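Lindero > Cells > Checklists > Pre-session

Overview | Checklists | Logs | Contacts

October
By Modupe Okoro

Pre-session check, two-arm cell, figurine set

Fill in before the first recorded example and again after any break. Mark OK, FIX or STOP, and add a comment if it isn't OK.

1. Base plates tight on the rail, both arms. OK
Comment: Hagos checked both with the long key.

2. Corrugated hose free through the full reach, no pinching at the joints. OK

3. Cable ties sound, ends trimmed. FIX
Comment: one end on the left arm is sharp. Tanvir to trim at the break.

4. Gripper fingers open and close evenly. Look for wear at the tips. OK
Comment: light wear only. Change the pair if an example fails twice on grip.

5. Wrist view clear, toy in view before the fingers close.

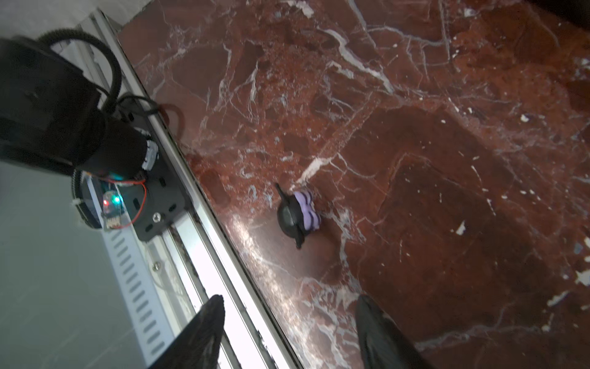 Comment: OK. Bello asked whether toys should always start upright. No. Mix the starting poses and write the pose in the log, or the model only learns the easy one.

6. Emergency stop pressed and released, both arms go limp. OK
Comment: support the arms by hand before pressing.

7. Floor wiped between batches. FIX
Comment: small bits can end up under the fingers. Wipe with the arms parked and power off.

8. Shelf, tray and basket in their usual places, fixings firm. OK

9. Arms kept apart when both work near the middle. Operators to agree who moves first.

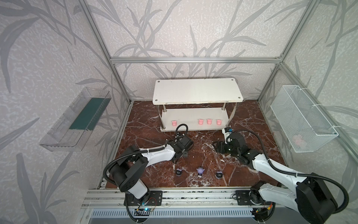 Item 9: both arms over the floor, three figurines between them.

Comment: OK at slow speed. Stay on slow until Somtochukwu has signed off the new limits.

10. Examples saved and labelled. FIX
Comment: 34 saved, 2 thrown out for a late start signal. Relabel 3 that went in under the old task name.

Result: may run. Items 3 and 7 to be closed before the afternoon session, item 10 by Bello before upload.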